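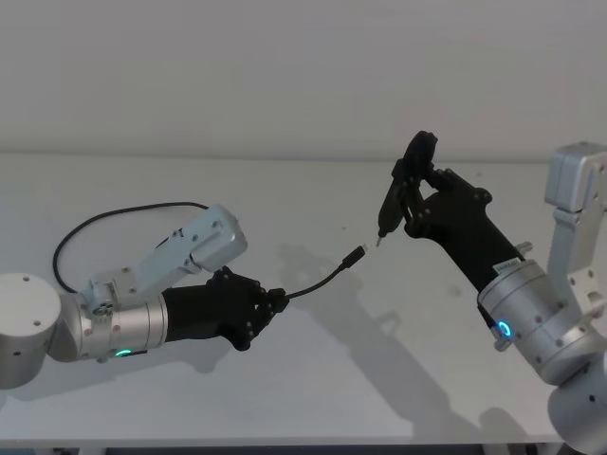 Home | Guides | Downloads | Support

Section 3. Teaching the Plug-In Task

Welcome back! If you have come straight from Section 2, both arms are bolted down, the safety stop has been tested, and you are probably itching to give the machine something useful to do. Plugging a cable into a small handheld device is where we suggest you begin. It is a chore most of us do half asleep at the nightstand, and it is still one of the harder things you can ask of two robot arms. Please be patient with them, and with yourself.

People often write to ask whether the Barer two-arm kit can do the household chores yet. Our answer at Drurnbridge is that it can do pieces of them, on a clear table, with someone nearby. Folding a dish towel goes fairly well. Connectors are another matter, and you should expect a good many misses before you get a run you are proud of.

Before you start

Choose a light, plain tabletop if you can. Set the arm speed to Slow in the Inley panel, and keep the device switched off for the first few sessions. Have a spare cable handy, too – the tips do take a beating.

Steps

1. Clear the table of cups, tools and anything else you would be sorry to see knocked over.

2. Send both arms to the Rest position and wait for the panel to say Ready.

3. Hold the cable up to the left hand, a short way behind the plug, and press Close Left. Let go only after the fingers have stopped moving.

4. Give the cable a gentle tug. If it slides, open the hand and try again with the cable a little deeper in the fingers.

5. Hand the device to the right gripper with its metal end left free, and press Close Right. Grip force should be set to 3 for this, and please don't go higher on your first day.

6. Step back behind the table line and press Approach. The arms will bring the two tips toward each other and stop with a small gap between them.

7. Look at the gap from the front and then from the side. If the tips don't line up, nudge the left hand with the arrow keys. The right arm should stay put while you do this.

8. Press Join. The left hand moves forward slowly and stops when it feels resistance.

9. Press Save if you liked the attempt, or Discard if you didn't, and then Return.

Caution: Never reach between the hands to straighten a plug while Approach or Join is running. Use the safety stop first, every time, even when it is only a tiny adjustment and you are sure you'll be quick.

Caution: Check the slack in the arm's own cables before each session. A loose loop is fine and gives the joints room to turn, but it must not hang where a hand could catch it.

Note: Henryk Czarnecka, who wrote the first version of this section, saved 16 attempts before he let the arms try one by themselves, and got 12 good joins out of the next batch of 16. Stiff new cables did worst. If yours has a stubborn bend from the package, lay it out flat overnight.

If the plug keeps missing to the same side, run the Adamczyk alignment routine from Section 2 again before you change anything else.

Contact Drurnbridge Support | © Drurnbridge | Back to top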